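From: Neema Minja
To: Davbridge swap list
Date: Jul 20, 2021
Subject: Re: gray bin, whose stuff

Janelle Tagle wrote:
> Can we clear the gray bin by Friday? Also is
> there any kids stuff left, my sister is asking.

Yes pls, come get things. Toys and houshold bits mixed, havent sorted. Orange cup and blue bowl can go together, 2 bucks or just take them. Hairbrush free, wash it first.

1. Look and reply with what you want
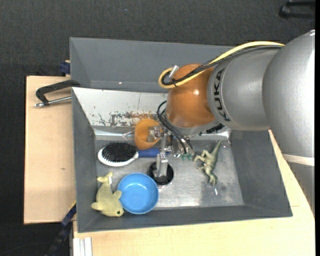

2. Pick up at Flilton, side door, after 5. Text Hậu if its locked

Rest goes to Irkier.

Neema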